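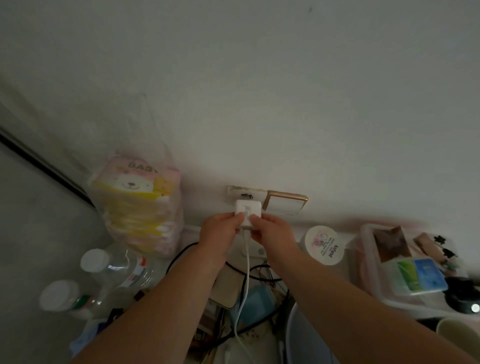
4.3 Power and Charging at Operator Stations

This section applies to sites where the Callum shelf-picking system has replaced manual cart rounds. Operators no longer walk the aisles. They supervise from a fixed or home station using the Yazzie handheld, and the handheld must hold its charge for a full 8-hour shift.

1. Choose a wall socket within reach of the station. Check that the face plate is firm and free of cracks.
2. Clear bags, bottles and loose cords away from the floor below the socket.
3. Hold the adapter by both sides and push it straight in until it sits against the plate.
4. Let the charging cable hang free. Do not loop it around other cords.
5. Connect the handheld. The charge light turns amber.
6. Sign in and wait for the station to appear on the Mosus shift board.

CAUTION: Do not pull the adapter out by the cable. Grip the body with both hands.

CAUTION: Do not use a socket that is discolored or marked near the openings until an electrician has checked it.

Note: If the handheld shuts down, Callum finishes the current pick and stops. Open picks pass to the next signed-in operator. Error 432 is logged and does not count against the operator's idle time.

Note: Former cart staff at the Stodthorpe site keep their break schedule. Breaks are entered on the handheld under Shift > Pause. The system will not assign exceptions during a pause.

For battery replacement, see 4.4. Order the spare adapter as part 866.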